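Search the archive Go

To: housekeeping-history list
From: Heriberto Xolalpa
Re: Was the turned-down sheet ever a rule?

Yesenia Beltrán wrote:
> My aunt's hotel manual from 1952 says the top sheet
> must be folded back 18 inches over the blankets.
> She says every decent house in the country did the
> same until duvets came in. Does anyone have proof?

Yesenia, I doubt it. One manual tells you what one manager wanted. I've read the laundry books Nayeli Zamudio copied for us, all 89 pages, and the fold isn't mentioned once. Damián's claim that it kept the blanket clean is repeated everywhere – I have yet to see a source older than his own talk.

The Meléndez guest house leaflet is no better. It calls its beds "made the old way", and I'd like to know which old way.
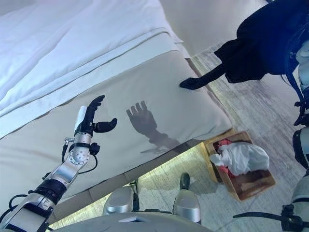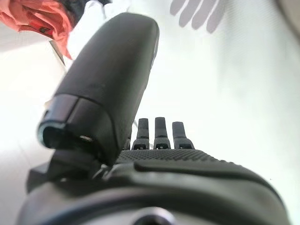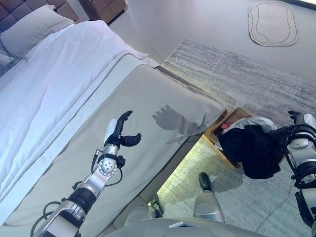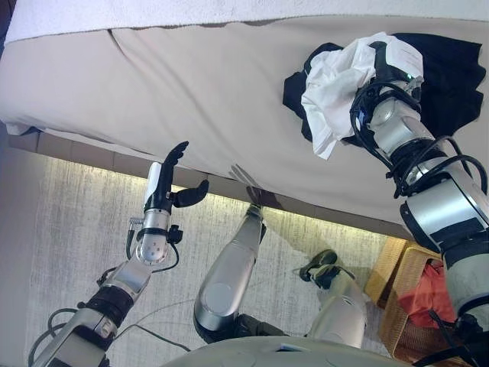 My quarrel is with the word "rule". People fold things back for looks, or to shorten a cover that's too long, and a later writer turns that into a custom with a date on it. The white duvet in the third picture is turned over near its lower edge, where it meets the grey-beige runner, so a fold plainly doesn't need a top sheet and blankets to exist. If your aunt still has the manual, could you copy the page before it as well? I'd want to see whether the 18 inches applied to every room or only the dear ones.

Heriberto

List contact: Nicanor Bautista | Back to top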